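Gerkemthorpe workroom, kitchen set notebook
Thursday, entry 558

The Provmont kitchen set was laid out on the white table for the quarterly condition check. The colander remains at left of centre, as agreed with Kudevwood.

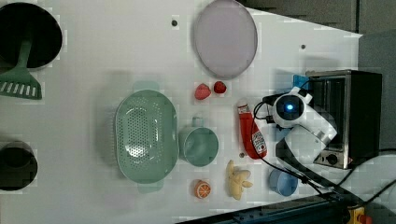 All pieces are to be wiped with a damp cloth before they go back on the shelf. The colander requires a small brush for the drainage holes. Shelf label 374 has faded and should be replaced. 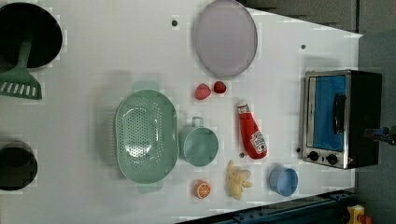 Colander and green cup, with the slotted spatula resting in the pan.

The two strawberries are recorded as separate items, being of different size and colour. Peng's list shows them as a single line and will be corrected.

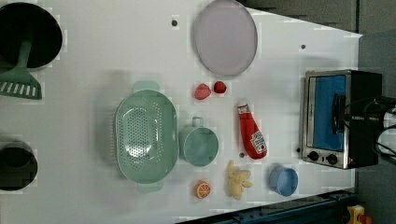 The ketchup bottle is to be stored upright in bin 6. Next check: May.

Search notebook Go
Gerkemthorpe Workroom | Contact the office | Back to top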